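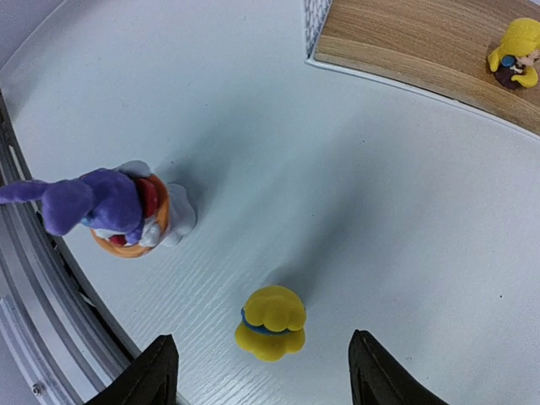
# About Avness

Avness reads what state and local governments say they will save, then goes back later to see if they saved it. We started in 2000, after our county merged its roads and parks departments and promised lower bills. Tegwen Gronow asked for the figures behind the promise and got a one-page letter with no figures in it.

We have read a lot of reorganization plans since then. Most have a new chart. Few say what the old setup cost, and without that number "savings" can mean whatever the press office would like it to mean. Departments get merged, the signs get changed, and the same staff turn up in the same building under a longer title — sometimes with an extra deputy director.

Maybe some mergers work. We have published 3 reports saying so, and we checked those twice.

## Who we are

Tegwen edits the reports. Tsehay Jemal handles budgets and records requests. Iestyn Ellis covers city councils, and Elin Pumphrey runs the Jilton office, where our files are kept.

## Money

We take no money from agencies, contractors or campaigns. Readers pay for the work, and every gift over $2000 is listed by name each September. You shouldn't take our word for that either. The list and our tax filings are open at the Jilton office, and Elin will make copies.

Page last changed May 5, 2018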